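**Girnton, 14th September**

The Votov workshop on Reddy Street opened its doors for an afternoon, and 60 people signed up to watch two robot arms go about making coffee. The tour had 41 chairs. Those who arrived late stood along the wall by the coat hooks, which had a better view anyway.

Votov builds and programs small automated workstations, mostly for labs and packing rooms. It has been in Girnton since April, behind a roller door that most of the street took for a tire shop. The open day was meant to clear that up, and also, according to the flyer, to "start a conversation about the future of work." The conversation was mainly about where to park.

The main attraction was a project named Cakura, a pair of arms that share one table and are being taught jobs most people do half asleep. Coffee was picked for the visit. The staff explained that pour-over is a good test for a two-armed machine: paper filters are floppy, glass is slippery, and a kettle punishes bad manners. They also explained that it is what they drink.

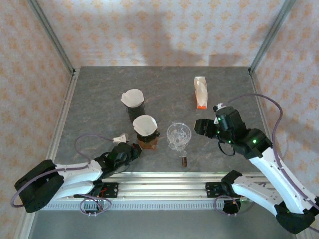 The session was announced as 39 minutes long, a figure the program printed without comment. Visitors were asked to keep their voices down, a request that lasted until the first child asked whether the robots got paid. They do not. The follow-up question, whether they were allowed to drink the coffee, was referred to a member of the engineering team, who said they had never asked.

For anyone expecting the pace of a busy café counter, the afternoon called for some adjustment. The arms move the way a careful guest moves in a house full of somebody else's china. They approach, they stop, they appear to think it over, and then they approach again from a slightly different angle. One man near the front offered advice throughout. By the second half he had a small following, and there was a murmur of approval whenever an arm did what he had suggested, as it was bound to do now and then.

The staff were frank about the state of things. Gripping an object is mostly a solved problem in their shop, they said, as long as it is the same object in the same place. Move it a hand's width and the lesson may have to start over. Much of the daily work consists of moving things a hand's width on purpose. Asked when Cakura might be ready for a real kitchen, the team looked at one another for a while and then said that the lab customers come first.

There was also a talk upstairs, with slides, on how the arms are kept out of each other's way. It ran long and was well liked by the people who went. The short version is that each arm is told where the other one is going before either sets off – an arrangement several couples in the audience said they might try at home.

Refreshments were served in the front office. The coffee there came out of an urn, was made by a person, and was gone in the first half hour. The cookies held out a little longer. A suggestion box by the door asked which household job the arms should learn next, and the slips read out at the end leaned heavily toward fitted sheets. The team called this ambitious. One slip asked for the tire shop back.

Votov plans another open afternoon next April, with more chairs. Places are free but have to be booked at the front desk on Reddy Street, and children under 12 need an adult with them. Parking is behind the building, past the second gate, and not in front of the roller door, where 2 cars had to be moved this time before the tour could begin.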